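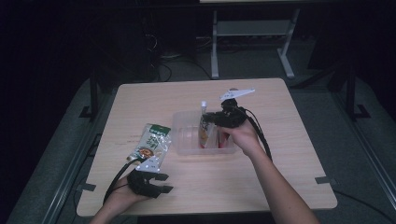 A snack bag with a green band across the top and a light wooden table.

Getting the kitchen ready for the next shake

The Kundesum valley gets a noticeable tremor most years and a damaging one now and then. The tips on this page are for ordinary houses and apartments, mostly the kitchen, plus a few notes on the workshop and the water heater. None of it replaces a proper look at the foundation or the chimney. If your house is on the old river fill below Bandara, have that done first.

Cabinets and shelves

Put the heavy things low. Cast iron, stand mixers, stacks of plates and large jars belong in the base cabinets or on the bottom pantry shelf. Plastic boxes, paper towels and bags of chips can go up top.

Upper cabinet doors swing open in side-to-side shaking, and magnetic catches usually won't hold them. Fit a latch that has to be pressed or lifted. Child safety latches work fine and cost little. If you only want to do a few doors, start with the glassware and whatever hangs over the stove.

Open shelves need a lip. A strip of wood molding across the front, standing up an inch or so, keeps cans and jars from walking off the edge. On wire shelves, run a bungee cord from post to post at about the middle height of the jars.

Non-slip liner under plates helps in small tremors. In a bigger one the whole stack will move anyway, so keep stacks short.

Tall furniture

Screw bookcases and hutches to the studs. Drywall anchors pull out. Find the stud, use a screw long enough to go well into the wood, and fasten near the top of the piece. The nylon straps sold under the Javer name at the hardware store in Trirkberg are easy to unclip when you want to clean behind something, but check the adhesive kind once a year. It dries out faster near a stove or a sunny window.

The refrigerator should be strapped too, especially if it's on wheels. Leave enough slack to slide it out for the coils, or use a strap with a buckle.

Pictures over a bed: take them down, or hang them on closed hooks. Same for mirrors over the couch.

Water heater

Use two metal straps, one in the upper third of the tank and one in the lower third, both bolted to studs. Keep the lower strap at least 4 inches above the controls. A single strap around the middle lets the tank tip. If the gas line to the heater is rigid pipe, ask a plumber about a flexible connector.

A tank that stays upright is also a supply of clean water. Turn off the gas or power to it, close the cold inlet, let it cool, then draw from the drain valve with a faucet open somewhere upstairs.

Gas

Keep a wrench that fits your meter valve next to the meter, tied on with wire. Don't shut the gas off after every tremor. Shut it off if you smell gas, hear hissing or see the dial moving fast with nothing running. Once it's off, leave it off until the gas company has been out – that can take days after a big one.

Food shelf

Store what your household already eats. Crackers, canned beans, canned fruit, peanut butter and dry snacks in sealed bags all keep well and need no cooking. Snack bags crush easily, so put them in a lidded bin with nothing on top. Write the month on the bin with a marker and go through it every August. Anything close to its date goes into the regular pantry and gets replaced.

Keep a manual can opener in the bin. Check that it's still there when you rotate the food.

For water, plan on a gallon per person per day, and more in summer. Store it off bare concrete, away from gasoline and paint. Pets need their own share.

Workshop

Paint, solvents and pool chemicals go on the floor or the lowest shelf, in a tray, with bleach and acids well apart. Lock the casters on tool chests. Drawers without a catch will open one after another, and the chest can go over frontward. Lumber stored overhead should be tied down at both ends.

After the shaking stops

Put on shoes before you walk into the kitchen. Keep an old pair in a bag tied to the bed frame.

Open cabinets slowly, standing to the side. Things that slid against the door will come out when you pull it.

Sweep up glass with a stiff broom, then go over the floor with damp paper towels. A vacuum is fine on carpet as long as nothing wet has spilled.

Expect aftershocks, and leave breakables on the floor or in a box for a few days before restocking the upper shelves.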